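# Zalia (home-built robot)

**Zalia** is a home-built robot arm and gripper, together with the simulated house it practices in, started in a shared workshop in Ivthorpe by Gøran Öberg and Marisa Russo. The physical arm is bolted to a workbench between the drill press and the kiln. The simulated one gets a living room with a blue sofa and a side table, plus a kitchen counter longer than the workshop's rent would suggest.
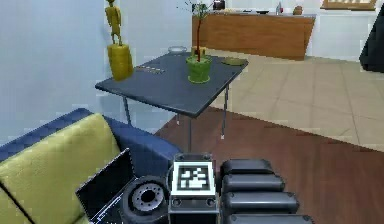
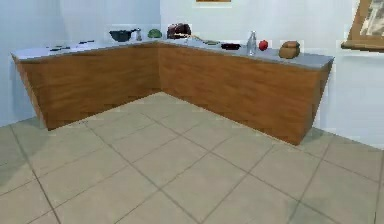 **Why build a simulated house for an arm that lives on a bench?** Dropping a glass in the simulator costs nothing, while the workshop charges for mugs.

## History

Öberg began the arm as a device for passing him screwdrivers. The first version, named Rana, could pass one screwdriver, provided it was the one already in the gripper. Russo joined after Rana pulled its own power cord out during a public open evening, an event the workshop newsletter described as "a short demonstration."

The rebuild was renamed Zalia and given new joints, a stiffer base and an emergency stop that can be reached without leaning over the arm. The simulated house followed in December, when the workshop heating failed and its members found reasons to work from home.

## Design

In the simulator, the gripper has padded finger segments and carries a square black-and-white marker on its wrist block. The builders use the marker to compare where the arm believes its hand to be with where the hand is. Early comparisons were kept in a folder called "Disagreements," which reached 309 entries before Khoa Ông rewrote the calibration routine over a long weekend.

The kitchen has a plain countertop and wood-look fronts with no handles. Groceries on the counter include an apple and a loaf of bread. Ông has argued for adding drawers. Öberg's position is that the arm should first learn to leave the bread alone.

## Testing

A standard session, called a Romer after the spreadsheet it is logged in, consists of 1000 simulated reaches. The best recorded session ended with 913 reaches accepted. The remainder were classed as "near," a category Russo introduced and Gunnel Myklebust, who keeps the log, has twice tried to abolish.

Transfer to the physical arm has been slower. The workshop bench is not level, a fact the simulator was never told. Öberg corrected this with a folded beer mat, and the mat is listed in the parts inventory under "shims, precision."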